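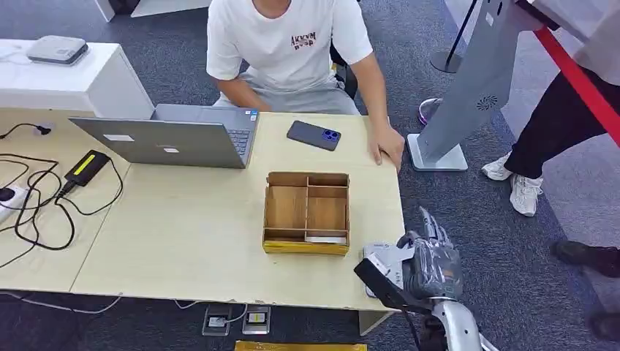
What does the Hondwood Desk and Shelf Inventory cover?

The inventory covers small articles kept on shared desks and open shelves: cards, cables, power adapters, telephones, stationery, and the divided boxes and slotted shelving in which such articles are stored. It contains 3,741 entries in a single table and is issued together with this README.

Categories: Office and storage | Inventories | Reference tables

Contents of the release

The main file is items.csv, with one row for each article. A second file, containers.csv, lists the boxes, trays and shelf units to which those rows refer. The two are joined by the column container_id. Text is stored as UTF-8 and the field separator is a semicolon, as several of the free-text notes contain commas.

Columns in items.csv

item_id – a running number, never reused after deletion
item_type – one of 22 permitted terms, listed in types.txt
container_id – the box or shelf in which the article is normally kept
compartment – position within the container, lettered from the back left
material – may be left blank
note – free text, in English

Divided cardboard boxes are entered as one container with several compartments. Partitions which can be lifted out are not entered separately. Cables permanently attached to an adapter share its row; detachable cables receive a row of their own. Articles left loose on a table at the close of the day are entered with container_id 0. 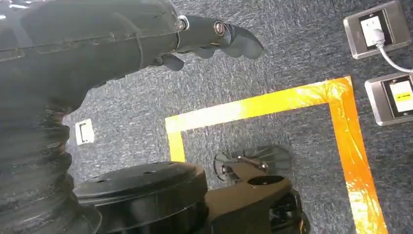
Isla McKinnon has written to point out that container_id 0 brings together two different cases, articles which have no assigned place and articles which have one but were not returned to it. She asks that these be separated, as the figures for untidied desks are otherwise too high. The point is accepted. A column named home_id will be added in the next release, and until then users should treat totals for container 0 with caution.

Shelving

Slotted shelf units are described by compartment and not by board. Where boards cross to form a grid, each opening is lettered in the same order as the compartments of a box. Printed cards are entered singly when they are stored upright in an opening of their own, and as a set when they are stacked.
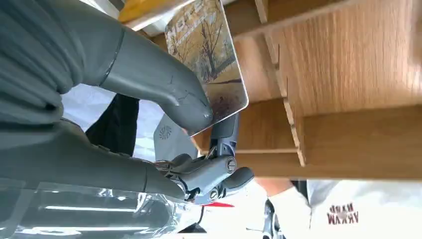

Sets of more than 10 cards are divided into two rows with consecutive numbers. Any title printed on a card is copied into the note field only where it can be read in full; partial titles are omitted.

Known limitations

The Trurkham and Soltow rooms were entered by different staff, and the term "tray" was used more freely at Soltow. The material column is incomplete for both. Manninen shelf units appear under two spellings in containers.csv, which will be corrected.

Revision

Table last revised Thu 23 February. Corrections should quote the item_id and the name of the room.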